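# Layering backing vocals on a slow soul song

I love this part of making a record! You have a lead vocal you're happy with, the tempo is slow enough to leave big gaps, and now you get to fill some of them with voices. The song I'll use all the way through is "Cistum," a ballad I cut in April with Algirdas Uibo singing lead and Vlastimil Murín doing every backing part.

## Before you record

Print the lyrics with wide spacing and mark the spots where the lead holds a note or stops to breathe. Those are your openings. In "Cistum" the first verse has two of them, and I left one completely alone (it sounded lovely bare).

Bounce a rough mix with the lead, the bass and one chord instrument. Singers tune better against a simple backing, so mute the strings and pads for now.

## Recording the parts

1. Start with the chorus. Have your singer take the third above the lead and sing it twice, start to finish.
2. Drop to the harmony below the lead and do the same. Back off the mic by a hand's width for this one.
3. Add a unison "ooh" under the last line only. Keep the vowel dark, closer to "oo" than "ew."
4. Go back to the verses and try short answers in the openings you marked. Sing loads of them! You'll keep a handful.

Vlastimil sang 11 passes for our final chorus and we used six. The rest are in a folder called Kuruc, which was the working title. 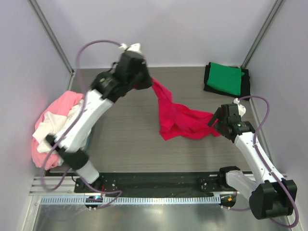 Should the backing singer copy the lead's phrasing exactly?

Match the consonants and the ends of words, and let the middles drift a little. Hard T and S sounds that land apart are very noticeable on a slow song. You can also ask the singer to leave the final consonant off and let the lead carry it.

## Placing them in the mix

Pan the two high takes left and right, then tuck the low ones a bit closer to the center. Roll off the low end below 222 Hz on the whole group; our lead got so much warmer once that was gone. A gentle dip at 3 kHz helps the words stay with the lead.

Send the group to a long plate reverb and keep the lead drier. Then pull the backing fader all the way down and bring it up slowly until you start to miss it when it's muted. I usually stop there, come back after dinner, and take off another decibel.

If the last chorus still needs a lift, try doubling the high part an octave up, very quiet, almost a whisper. On "Cistum" it comes in on the second line and I still grin every time I hear it.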